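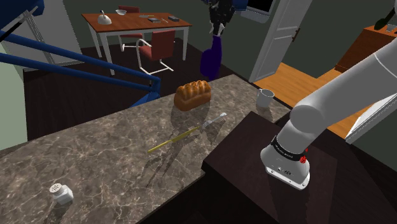

The simulated kitchen used in the teleoperation sessions, with bread, a knife and a salt shaker on the marble counter.

Teaching by Hand: Kitchen Tasks Move to Remote Control

The Stornska manipulation program has completed the first part of its kitchen demonstration work, in which human operators guide a simulated robot arm through ordinary household tasks. The sessions began in July and were led by Birutė Ozoliņš, with support from operators at the Vulby and Dağdelen offices. A total of 153 demonstrations have been accepted into the program's shared collection.

Each demonstration is performed by one operator using a handheld controller. The operator sees the kitchen on a screen, moves the controller, and the arm follows. Positions of the joints, the state of the gripper and the rendered views are stored together, so that a control policy can later be trained on the same information the operator had. Demonstrations are limited to 60 seconds. An attempt that runs over the limit is kept in a separate folder and is not used for training.

The current task set has four entries. Operators move the bread along the counter, set the mug down at a marked location, stand the salt shaker upright after it has been tipped over, and turn the knife so that its handle faces the arm. The starting layout is changed between attempts. Sevim Yazıcı, who prepared the layouts, asked that small items be placed near the front of the counter in a portion of the attempts, as earlier collections had kept nearly everything within easy reach of the base.

Knife handling proved the most demanding of the four. A thin object lying flat on stone gives the gripper very little to close on, and operators tended to approach from too steep an angle. Following a review by Hacer Tuncer, the written instructions now direct operators to lower the gripper beside the handle, pause, and close slowly. Operators who had already finished their share of the task were invited to repeat it under the new wording, and most did so.
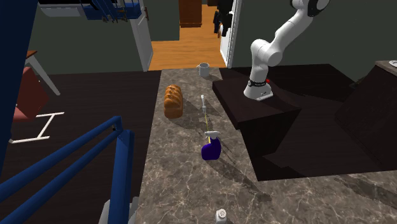
The arm on its dark platform beside the counter, with the bread, the mug and a purple spray bottle among the items set out.

The review also addressed the question of pauses. New operators often stop in the middle of a movement to judge depth on the screen, and a policy trained on such recordings may learn to stop as well. Güven Kılıçarslan has proposed that pauses be labeled and retained for the time being. A second view of the counter was made available to operators during the later sessions, and comments on this change have been favorable. A comparison of recordings made with one view and with two will be prepared by the Dağdelen office.

All recordings are managed in Jilik, the program's internal annotation tool. Each one is checked by a person other than the operator before it is accepted. Reviewers are reminded to enter a reason when rejecting a recording; entries marked only "bad" have been returned.

The program intends to reach 200 accepted demonstrations before training begins. Staff at any office may apply to serve as operators, and no previous experience with robots is required. An introductory session lasts one morning and includes practice with the controller. Applications should be sent to Sibel Çınar at the Vulby office, with the approval of the applicant's supervisor.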